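24. Dezember 2025

Heute Vormittag endlich die Knabbersachen sortiert. Seit November lag alles durcheinander in der Tüte von Jenine, und jeder, der etwas suchte, hat sie einmal ganz ausgekippt. Heute Abend kommen 8 Leute, da wollte ich das nicht mehr so haben.

Die drei cremefarbenen Kunststoffkörbe habe ich vor zwei Wochen in Norkberg gekauft. Beschriften wollte ich sie nicht, Ona liest Lettisch und Englisch, Jaruwan Thai, Kęstutis liest gar nichts, was irgendwo draufsteht. Also Zeichen mit dem schwarzen Marker: Dreieck, Quadrat, Kreis. Schön ausgemalt ist das nicht, der Stift war fast leer und die Flächen sind krakelig geworden. Man erkennt sie aber quer durchs Zimmer.

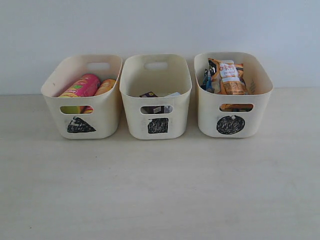 ## Dreieck

Ins Dreieck kommen die Dosen. Sie müssen darin liegen, und wenn man die erste falsch hineinlegt, passt die zweite schlecht daneben. Ich habe es mit der in Pink angefangen. Beim Essen ist mir egal, welche Sorte, aber Tõnu mag nur eine davon, und ich vergesse jedes Mal, welche. Diesmal schreibe ich es auf, wenn er es sagt.

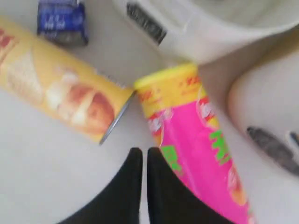 *Die gelbe und die pinke Dose auf dem Tisch.*

Mittags hat Natália angerufen. Sie bringt den Nachtisch doch mit, kommt aber erst nach den anderen, der Zug aus Zandbridge fährt heute nur alle 2 Stunden. Ich habe ihr gesagt, dass wir mit dem Essen warten. Kęstutis war darüber nicht begeistert. Danach noch einmal los, Brot und Servietten holen. An der Kasse über 183 Leute vor mir, so kam es mir jedenfalls vor.

## Quadrat und Kreis

Ins Quadrat gehören die Schachteln, in den Kreis alles, was in Tüten ist. Schachteln haben wir wenig, die liegen ganz unten und man sieht sie von vorne kaum. Bei den Tüten ist es umgekehrt, da schaut immer etwas oben heraus. Ich hatte überlegt, die Zeichen zu tauschen, damit der Kreis in der Mitte steht, und es dann gelassen. Die Marke geht ohnehin nicht mehr ab.
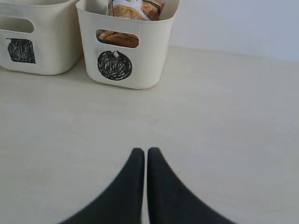 *Lesezeit: 2 Minuten*

Ona fand, drei Körbe seien für so wenig Zeug übertrieben. Sie hat wohl recht. Andererseits wird nach den Feiertagen wieder eingekauft, und dann bin ich froh um den Platz. Jaruwan will außerdem die Kekse von Bite mitbringen, 4 Packungen, hat sie geschrieben. Die kämen ins Quadrat, falls sie in der Schachtel sind, sonst in den Kreis.

Die Tüte mit der roten chinesischen Schrift hebe ich für später auf — die wird nicht vor dem Essen geöffnet. Ich habe sie hochkant in den Kreis gestellt, da ist sie gut zu greifen. 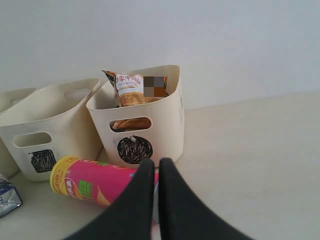
Beim letzten Mal war sie nämlich leer, bevor der Tisch gedeckt war, und am Ende hatte keiner mehr Hunger auf die Suppe. Die Suppe steht jetzt auf dem Herd, die Kartoffeln sind geschält. Fehlen noch die Stühle aus dem Keller. Tõnu hat versprochen, um 4 zu kommen und zu tragen.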